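Drunville Mending Evenings: Progress Report to the Plultlow Fund
Second period, through December

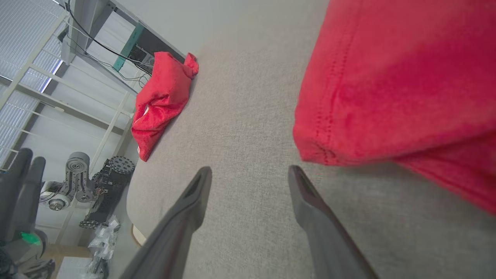 One woman from the Portela side wrote on our feedback sheet that she had thrown out good coats for years over a broken zipper, and that she has now fixed three of them herself and wants to know when we start on jeans. We start on jeans next month!

The evenings have grown faster than we dared put in the application. We planned for 500 repairs by this point and have logged 623, mostly hems and split seams, with a big run of school pants in the fall. Attendance is up too – 85 people have come at least once, and 54 of them came back.

Spending is on track except for thread, where we went over by a little and moved money from printing to cover it. The Perska branch opened in October and is still quiet on rainy nights. We moved its start time to 6:30 so people can come straight from work, and the last two sessions were much fuller.

Still to do: a darning class (the waiting list is already long, which we love), a second set of good scissors for Perska, and a simple handout on patching knees. We would also like to talk with you about carrying the unspent travel money into the next period.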